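Trullerard Publishes Gripper and Camera Comparison From Simulated Backyard Task

Vestik controller trialed with two finger designs and three camera placements; task files available to outside groups in March

Trullerard, which develops test software for two-armed robots, today published the results of a comparison of gripper fingers and camera placements carried out entirely in simulation. The work used a single outdoor task, in which a robot picks up decorated eggs from a lawn and puts them into a wicker basket. The report, the task files and the run logs can be requested by research groups and equipment makers.

The comparison was run over 14 working days by the company's manipulation group under Huguette Coste, head of testing. Two finger designs were tried on the same pair of simulated arms. The first, supplied as a model by Nasunov, is a stiff finger with a flat inner face. The second, from Lindgren, has the same outer size with a softer contact surface. Both were driven by the Vestik controller, release 3, with identical speed and force limits.

"We changed one thing at a time," said Coste. "The lawn, the eggs, the basket and the controller settings stayed fixed while the fingers were swapped. Then the fingers stayed fixed while we changed which camera views the controller was given."

Scope of the trial

Each finger design was run 80 times with the full set of camera views and 60 times with the head view removed. Start positions for the eggs and basket were drawn from the same list for both designs. A run ended when all the eggs were in the basket, when an egg rolled outside the reach of both arms, or when the time limit of 90 seconds expired.

The task was chosen for three properties that the group's earlier tabletop tests lacked. The ground is uneven. The objects are curved and can roll when touched off center. The basket has an open weave, which complicates contact calculation and gives the depth estimate a broken surface to work from.

Main findings

With all camera views on, the two finger designs finished a similar share of runs. The difference was in how they failed. The stiff Nasunov finger tended to push an egg away when the first contact was made above its widest point. The Lindgren finger held on in more of these cases but was slower to let go over the basket, and in several runs the egg touched the rim on release.

Removing the head view had a larger effect than changing the fingers. Without it, the controller had to find the basket from the wrist views alone, and search motions took up a large part of the available time. Runs in which the wrist started low over the grass were affected most. At that height a wrist view may contain little except ground and parts of the gripper itself.

"A wrist camera earns its place in the last few centimeters," said Etornam Laryea, who wrote the vision part of the test. "Before that, it spends a lot of time looking at grass. We had assumed the housing of the gripper would matter less than it did. On one mount position it covered so much of the view that we moved the camera and repeated the block."

The wrist mount was changed once during the trial. Results from before and after the change are listed separately in the report and are not combined in any table.

Handling of the basket was scored separately. The controller was permitted to lift or steady the basket by its handle with one arm while the other arm worked. Both finger designs could close on the handle. The Lindgren finger showed less turning of the basket around the grip point. The group does not regard the difference as settled, as the friction values for the handle were estimated and have yet to be checked against a physical part.

Views from the simulated yard, including close wrist views:
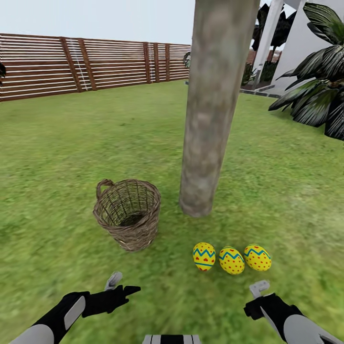
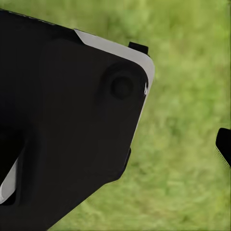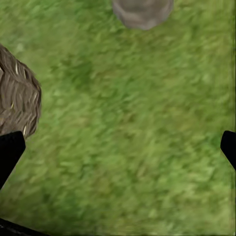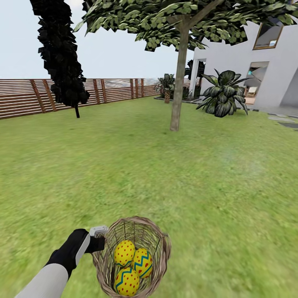 Limits of the results

Trullerard advises against reading the figures as a prediction of performance on hardware. Grass is treated in the simulator as a textured surface with a single friction value, and blades do not bend or catch on the fingers. The eggs are rigid and do not crack. Lighting was held constant for every run, so the report has nothing to say about glare, low sun or rain on a lens.

Contact between the fingers and the basket weave was computed on a simplified shape. Faustine Rey, who maintains the object models, said a more detailed version had been tried and set aside for this round. "It slowed each run by too much, and the arms shook at contact for reasons that had nothing to do with the fingers," she said. "The detailed basket is in the download for anyone who wants to work on it. It should be treated as unfinished."

Next steps

A second round will add a third finger design and a version of the controller that can request a change of view before reaching. Svend Brøndum, who is responsible for the controller settings at Trullerard, said the force limits would also be varied. They were kept low in the first round to prevent eggs from being pressed into the ground surface, an error the simulator does not always report.

A limited hardware check is planned with one pair of arms, an indoor strip of artificial turf and plastic eggs. Its purpose is to measure friction and finger wear. It will not repeat the full set of runs.

Availability

Task files, start position lists and logs will be released in March under a research license. The package includes settings for the Vestik controller and a plain interface for other controllers. Finger models remain the property of their makers and must be requested from Nasunov and Lindgren directly. Groups that submit results for the second round are asked to use the published start positions without changes and to state which camera views were active.

Press contact

Hugo Chauvin, Communications, Trullerard
Requests for the report should name the organization and the intended controller.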